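Home | Programs | Reports | Events | Contact

Gakow Home Robotics Program
Progress report to the Arport Fund
Oct 7, 2018

Prepared by Maite Rivas, program lead

Dear friends at the Fund,

We held our open day, and I want to get this down while it is still fresh, because it was the best day this program has had since your grant started in May. We opened the doors to 544 visitors, most of them neighbors who had walked past the building for years and had no idea what we do in it. Quite a few stayed far longer than they had planned. One family came back after lunch with the grandparents.

As you know, this stage of the grant pays for three things: the tidying work on the two-armed robot, the living room where we practice it, and a public event in the first year. I'll take the event first and then tell you where the technical work stands.

We ran six sessions, each lasting 35 minutes, with a short talk at the start and plenty of time for questions at the end. The talk was kept very plain. We explained that picking up after people is one of the hardest household jobs you can hand to a machine, and that most of what makes it hard is stuff nobody thinks twice about. A tissue has no fixed shape. A candy wrapper lies flat against the carpet and gives the fingers nothing to hold. Then we moved to the practice room and let the visitors see the job for themselves: litter on the carpet, a wastebasket in front of the sofa, and the robot facing all of it with its grippers open.

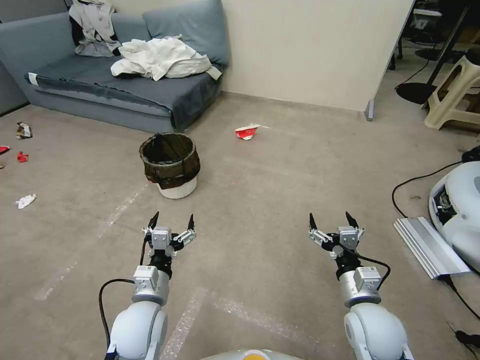
The questions were wonderful, and they were much tougher than the ones we get from other engineers. A retired nurse wanted to know how the robot would tell a used tissue from a clean one somebody had just dropped. (It can't yet, and we said so.) A boy of maybe nine asked whether it would throw away his homework. Several people asked about pets. A woman who looks after her father at home said she would take a slow robot over a fast one any day, as long as it didn't startle him, and that has already changed how we think about speed. We had been treating slow motion as a fault to be fixed. I now want to ask more families about it before we push the arms any faster.

We also learned some things about running an event like this. The talk was too long for the smaller children, and the Zúñiga room, where people waited for their turn, got stuffy by mid-afternoon. Next time I'd put the waiting area in the hall and have something there for people to handle, perhaps a spare gripper they can open and close by hand. The sign-up sheet ran out of lines twice.

Now the technical side. Grasping of soft, wadded items has come along very nicely since the last report, and the team is rightly proud of it. Flat items are behind schedule. The fingertips tend to slide over thin paper, and we are trying two new approaches: one pinches the carpet pile lightly under the edge of the paper, and the other drags the piece a short way until it buckles. I like the second better, though it looks a little comical. Finding the litter in the first place works well on a bare stretch of floor and less well close to furniture legs and cables, so that's where much of the autumn will go.

The Wonov software, which we use to plan the movement of both arms together, was updated over the summer. The change cost us more days than I'd allowed for, but the arms now share the space in front of the robot far better than they did, and I'm glad we made the switch when we did.

Spending is in line with the plan. The event came in slightly under budget because the chairs were lent to us, and with your agreement I would like to put the difference toward replacement fingertips, which wear down faster on carpet than we expected.

Before the next report we plan to:

- finish the work on flat paper and wrappers
- rearrange the practice room regularly so that the robot doesn't get used to one layout
- visit 4 homes to talk with families about speed, noise and what they would want picked up first
- choose a date for the second open day

Please come to that one if you can. I'd love for you to stand in the room and hear the questions yourselves. The full list of visitor comments is being typed up now and I'll send it on separately, along with the spending sheet.

With many thanks,

Maite Rivas

Contact the program office | © 2018 Gakow Home Robotics Program | Back to top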